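We use cookies to make this site work better. Accept | Settings

Why Does Sand Make Ripples?
Project report by Irén Virág and Margit Hajdu

Our question came from a Saturday at Tretmont beach, where the shallow water had left the sand covered in the neatest little ridges! We wanted to know what sets the distance between them, and whether the size of the waves matters more than the size of the grains.

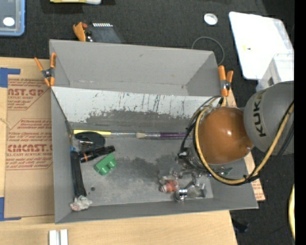
We ended up measuring 307 ripples on the shore over 11 visits, always at low tide and always with the same ruler. Margit did the coarse sand near the rocks and I took the fine stuff by the pier (much nicer on bare feet). The coarse patches had wider ripples almost every time, which we loved, because we had both guessed the opposite.

Next September we want to go back after a storm and compare. We'd also like to try a lake, where the waves are smaller and there's no tide to wait for.

Contact | Copyright Soliman School Science Pages | Back to top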